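## Bobinas, cubos y un poco de orden en el taller

¡Por fin le ha tocado a la estantería de filamentos! Llevábamos desde octubre diciendo que había que hacerlo y, entre los encargos de Zultstead y las tardes abiertas en Tustham, siempre quedaba para luego. Pues ya está, y ha quedado tan bien que dan ganas de imprimir algo solo por ir a coger una bobina.

La idea es de Åsmund Strömberg, que se pasó una tarde entera vaciando cajas y encontró de todo: carretes con apenas dos vueltas de hilo, etiquetas ilegibles, bolsitas de gel de sílice de cuando nos mudamos al local de la calle Amundsen... Su sistema es muy sencillo. Las bobinas a medias van a un cubo de color – los amarillos y naranjas se ven desde la puerta – y las piezas sueltas, boquillas y recortes a una bandeja blanca de borde alto, donde no rueda nada y se distingue hasta el tornillo más pequeño. Los carretes vacíos se apilan aparte, que Eilif Engström los quiere para hacer cajoneras redondas (ya lleva tres y son una preciosidad).

Un truco que nos ha encantado: antes de guardar una bobina empezada, pasad la punta del hilo por el agujerito del borde y tirad un poco. Son cinco segundos y os ahorráis los nudos, que el mes pasado nos estropearon dos impresiones largas de Grirow a mitad de la noche. Y si queda muy poco material, apuntadlo en la etiqueta con lápiz, por favor, ¡que el rotulador luego no hay quien lo borre!

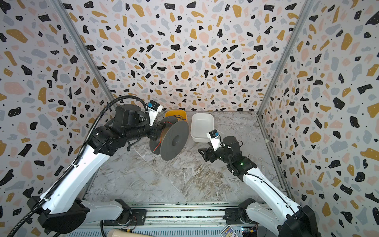
*Bobina gris oscuro con hilo naranja; detrás, el cubo amarillo anaranjado y la bandeja blanca.*

Todavía nos falta clasificar el filamento flexible y decidir qué hacemos con los restos de colores mezclados. Åsmund propone una caja de «sorpresas» para las pruebas de los principiantes y a mí me parece una idea estupenda. Si tenéis en casa cubos o bandejas que no uséis, traedlos cualquier tarde a partir de las 4, que nos vendrán de maravilla.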